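4. Reproducing the two-arm bag handling result

4.1 Before you start

This section covers the bag handling task from the Kukolik method: one arm holds a clear container by its edge while the other arm works on it. The original write-up reports that a policy trained on 100 demonstrations does as well as one trained on 1045, provided the small set is "well spread" over starting positions. We have not been able to confirm that as stated. The steps below are meant to let you test it on your own table and find out how much of it survives.

If you only want a working demo, skip to section 5. The procedure here is slow, and most of the slowness is on purpose.

You will need:

The two-arm base, powered and homed (section 2)
Both parallel grippers, calibrated on the same day as the trials
The head camera, with the exposure locked
A clear bag or container with something soft folded inside
The Kanaan logging package, with the operator notes field turned on

Note: The write-up calls the method "background independent." Treat this as a claim to be tested. Marwan Ghanem ran the released weights at our Avmont bench with a cleared table and again with ordinary clutter, and the two sets of runs did not look alike to him. He did not run enough of them to put a number on it, and we won't put one on it for him.

4.2 Setting up the table

1. Lock the wheels of the base. Check them again after the first trial.

2. Lay the container on its side in the middle of the table, where both grippers can reach it without the elbow going straight.

3. Leave the everyday objects near the far edge. Do not tidy them between trials unless one has been knocked into the work area. If you move one, write it down.

4. Fix the lights. Clear plastic throws glare, and a lamp that moves between training and testing will change your results more than most settings in the config file.

5. Route the cables so that neither arm drags them across the tabletop.

Caution: Keep feet and chairs out from under the table on the side where the arm comes in. The emergency stop cuts motor power, and an arm that is reaching high may sag when it goes.

4.3 Setting the start pose

6. Bring the right arm in from the side and close its gripper on the upper right edge of the container. Take the rim between the fingers. Do not pinch the contents through the wall.

7. Bring the left arm in with its gripper open and stop it above the table. The fingers should point across the table toward the right.

8. Check the view from the head camera. Both grippers and the whole container must be in view. If a wrist hides the rim, change the arm pose and leave the camera alone.

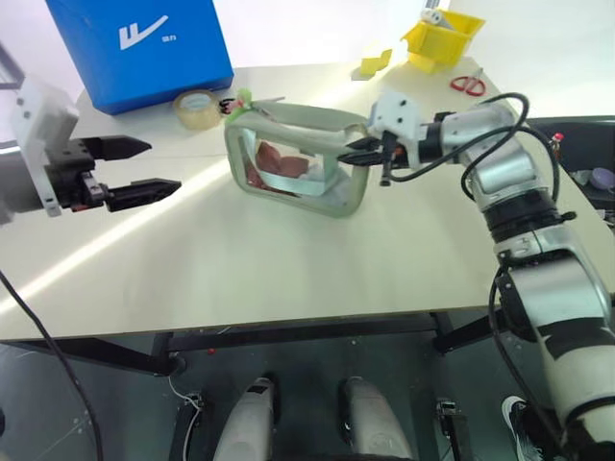
Figure 4-1. Right gripper closed on the upper right edge of the container, left gripper open above the table. Other objects left in place toward the far edge.

9. Save the pose. Saved poses hold joint angles only, so they say nothing about where the container is. Put a small mark on the table at one corner of it if you want to be able to come back to the same spot.

Note: A closed gripper is not proof of a grasp. The logger marks a grasp as good when the finger gap stops changing, and it will do this with the rim between the fingers, with a fold of something else between them, or with the fingers jammed against the table. Score from the video.

4.4 Running the trials

10. Load the small-set policy. Run 20 trials from the saved pose.

11. Load the full-set policy. Run 20 trials from the same pose. Do not recalibrate in between.

12. Move the container to a new spot that does not appear in the small set. Repeat steps 10 and 11.

13. Repeat for 3 spots in all. Pick them before you see any results - this matters more than it sounds. It is very easy to pick a spot the policy likes.

14. Have a second person score the videos without knowing which policy was running. Majdi Dabbas wrote a short script that shuffles and renames the files. It is in the tools folder.

Caution: Do not reach in to straighten the container while the arms are live. Pause, wait for the brakes to click, then reach.

4.5 Scoring

Count a trial as a success only if the container is still held when the run ends and neither arm was helped. The write-up also counts "recoverable" trials, where an operator nudged the object and the policy carried on. We can see the case for reporting these, but they belong in a separate column. Once they are folded in, you cannot tell a policy that works from one with a patient operator.

Record the following for each trial: policy, spot, success or failure, and one line on what went wrong. "Slipped" is not enough. Say which gripper and which edge.

4.6 Reading your numbers

Twenty trials per policy per spot is a small sample. A gap of one or two successes tells you next to nothing, in either direction. If the two policies come out level, you have shown that you could not tell them apart with this many trials, and a real difference may still be there.

Be careful with the published comparison as well. The small set was collected last, by operators who had already done the large one. Better demonstrations could explain the whole effect, with spread playing no part. As far as we can find, this was never checked. A fair check would draw the small set at random from the large one and train again. The Vornberg config has an option for this (subset_random), turned off by default.

Known problem: with subset_random turned on, the logger still writes the old policy name to the results file. Rename the file by hand before you load the next policy, or it will be overwritten.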